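4.2 Moisture drift in stored parcels

The second set of measurements concerns how corrugated board takes up water between the time a parcel is sealed and the time it leaves the building. Earlier work on box strength has mostly dealt with board conditioned in a climate chamber, where humidity is held steady for a full day before crushing. Parcels in a working warehouse do not get that treatment. They stand near dock doors, on upper racks, or under roof vents, and the air around them changes with each truck that backs in.

We followed 1424 parcels through the Cestudport warehouse over 17 working days in January. All were single-wall boxes from one supplier, Hiltutov, and all were drawn from the same paper grade. Moisture content was read with a pin meter at two points on each box, one on the long side panel and one on the bottom flap. Readings were taken at sealing and again at loading. Boxes that had been reopened or retaped between the two readings were dropped from the sample, as were boxes with a visible dent at the first reading.

Drift was larger on the bottom flap than on the side panel in every storage zone. The gap was widest in the dock zone, where boxes stood directly on concrete, and narrowest on the upper racks. Time in storage explained less of the spread than we had expected. A box that stood near the doors over a short afternoon often took up more water than one left overnight on a rack. The Sabbagh model, which treats uptake as a function of time and mean humidity alone, therefore underpredicts drift near the doors and overpredicts it elsewhere. Adding a term for floor contact removed most of the error in the dock zone -- the remainder appears to follow the opening of the doors, which we did not log.

Two limits should be noted. The pin meter reads only the outer liner and part of the flute, so a box with a damp liner and a dry core will read high. The study also covers a single cold month. Warm, humid air would be expected to raise both readings, but whether the gap between flap and panel would grow or shrink cannot be settled from these data. A summer run at the Skalus site, which has sealed dock doors and a heated floor, would help separate the two effects.

Figure 2. KUKA robot arm over a grey bin.

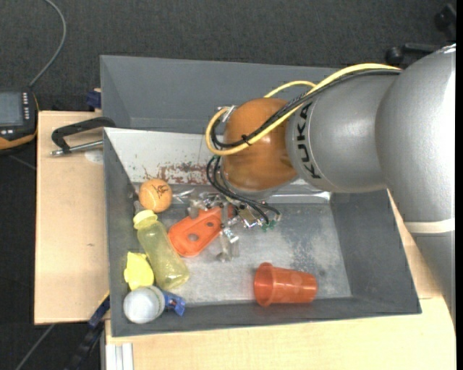
Does a longer time in storage always mean a damper box?

Where a box stood mattered more than how long it stood there, and boxes kept near the dock doors for an afternoon often gained more moisture than boxes left on a rack overnight.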